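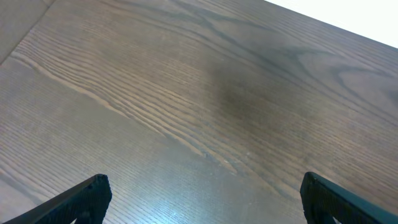

Musyoka Nyanda, Technical Publications
Revised April

Section 2: Gripper Preparation and Packing Routine, Rukix Two-Arm Bench Cell

2.1 Scope

This section sets out the preparation of the wrist cameras and gripper fingers on the Rukix bench cell, and the procedure for proving the packing routine. It applies to cells fitted with the Brimarier control unit. Removal and replacement of the arms is dealt with in Section 45 and should not be attempted by operators.

CAUTION: Keep hands, sleeves and lanyards outside the reach of both arms whenever the motor supply is on. An arm may move without warning when it is enabled.

2.2 Checking the camera view

1. Clear the area of the table beneath the gripper to be checked.
2. Enable the arm and select OPEN on the control unit. Wait until the fingers have come to rest.
3. Display the wrist camera view. Both finger tips should be visible, one on each side, with bare table between them.
4. If one tip is missing from the view, switch off the motor supply, slacken the camera bracket screw and turn the bracket until both tips are seen. Tighten the screw by hand.
5. Repeat for the second arm.

Note: Wood grain, reflections and darker patches on the table will show in the view and do not in themselves indicate a fault. Clean the lens only if a mark stays in the same position when the arm is moved.

2.3 Approaching a narrow carton

6. Place a long carton on its edge, in line with the direction of the wrist.
7. Bring the open gripper down in SLOW mode until there is one finger on either side of the carton.
8. Stop the arm before closing. The gap should be similar on both sides. Correct any difference by turning the wrist, and leave the carton where it is.

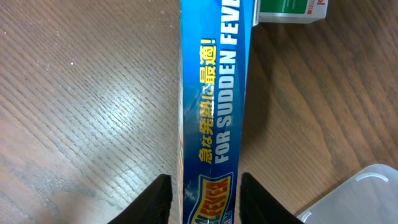 Can printed cartons be used for this check, or must they be plain?

Either type is suitable. The routine works from the taught position of the carton, and printing on the surface has no effect on it. Crushed or torn cartons should be set aside.

9. Close the gripper at the lowest force setting. Raise the arm by a small amount and hold.
10. If the carton slips, increase the force by one step and repeat from step 7. Do not exceed the limit shown on the control unit - thin card will crease before the alarm sounds.

2.4 Inspecting the finger tips

11. Return the arm to its rest position with the gripper open.
12. Examine the textured surface of each finger for dust, adhesive or wear. Wipe with a dry, lint-free cloth, with the motor supply off.
13. Switch on again and check that the fingers stand clear of the table. If they touch it, carry out the height adjustment on page 51. 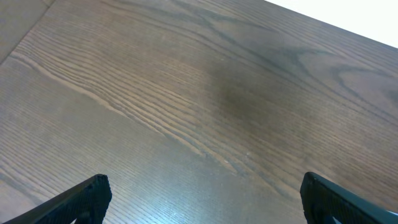 Fig. 2-3. Wrist camera view with gripper open and nothing held.

2.5 Proving the packing routine

14. Set the storage container towards the back of the table, within reach of the right arm.
15. Confirm that the left arm is upright and its gripper empty.
16. Check that the cable of each arm is free to follow the full movement and is not caught at a joint.
17. Run the routine in SLOW mode, one item at a time. Be ready to press STOP as the gripper enters the container.
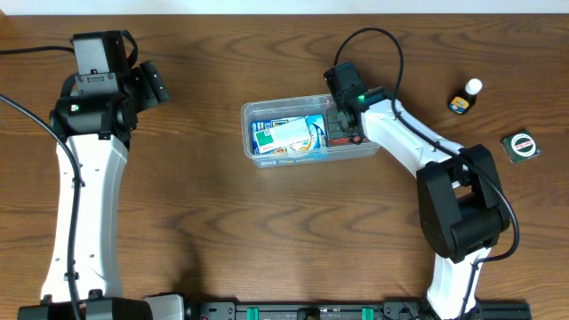
Fig. 2-4. Right gripper lowered into the container; left arm upright.

CAUTION: Do not reach into the container while a gripper is inside it, even if the arm has stopped.

18. On completion, return both arms to rest, switch off the motor supply and enter the result in the cell log. Code 1715 indicates that the routine was stopped by the operator and may be cleared in the usual way.

Mumimel Technical Support: contact your site representative | © Mumimel. All rights reserved. | Back to top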